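Household Objects and Storage: Unit 4 Handout
Shoes, insoles and the wire rack
Course tutor: Elżbieta Chmielewska
Drumitcombe Adult Learning, February 2, 2020

Read before the session. Bring one pair of shoes you wear often, with the insoles if they come out.

4.1 What the advice says

Most home organisation books have a chapter on shoes, and most of those chapters say the same thing: get them off the floor, pair them up, put them in something with gaps for the air. The last bit is where wire racks come in. I have read a good many of these chapters and very few give any grounds for it. They repeat one another. The Punivmont guide, which some of you bought for Unit 2, spends 9 pages on shoe storage and one sentence on insoles, and the sentence is "air regularly". How regularly? For how long? Lying down or stood up?

Treat all of it as a claim to be tested at home. That includes what I say below.

4.2 Why insoles are a separate problem

A shoe has a shape of its own and will stand on any shelf you like. A loose insole won't. It is long, flat and bendy, wider at the toes than at the heel, and it comes in a left and a right that look nearly the same from a few feet away. Put a few in a drawer and you have a heap. Put them in a bag and they curl.

People in last September's group mostly did one of two things: left the insoles in the shoes for good, or took them out once, meant to put them back, and found them behind the radiator. I can't say the first lot were worse off.

4.3 The case for wire, and what is wrong with it

For: you can see what is in it, grit drops through, and it weighs very little. A shallow tray of wires with a taller frame at the back gives you somewhere to lay things and somewhere to lean them.

Against: thin wires may leave lines in soft foam. Grit that drops through has to land on something, usually the surface you were trying to keep clean. And a rack sold for one job is often just a rack sold for another job with a new label. Peng, whose catalogue we looked at in Unit 3, lists what seems to me the same article under kitchen and under hallway, at two prices. Usano at least calls theirs a rack and leaves it there.

I am not persuaded that a rack dries anything faster than the back of a chair. Anyone who wants to prove me wrong has until Unit 5.

4.4 Exercise: one insole, one rack

Work in pairs on a cleared table. Allow 30 minutes including the writing up.

1. Set the rack towards the middle of the table with the tall part at the back. Lay the insole flat in front of you, to one side, and leave it there while you both write down where you think it should go. No conferring.
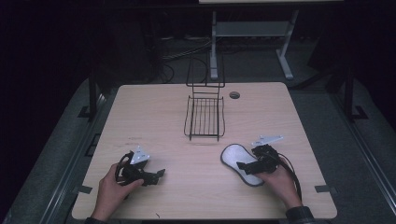
2. Pick the insole up by the long edge and lay it in the tray. Note whether it sits across the wires or along them, and whether either end hangs over.

3. Now lean it against the upright frame, heel down. Let go. Write down what happens, including if it slides.

4. Do the same toe down. The books say this makes no difference.

5. Add the second insole. Can you still tell left from right without lifting them out?

4.5 To hand in

Half a page, in your own words. Say which position you would use at home and whether you would keep it up past the first week. "I would leave them in the shoes" is an acceptable answer if you give your reasons. Please don't copy the Punivmont sentence, I know it by heart.

Unit 5 is coat hooks.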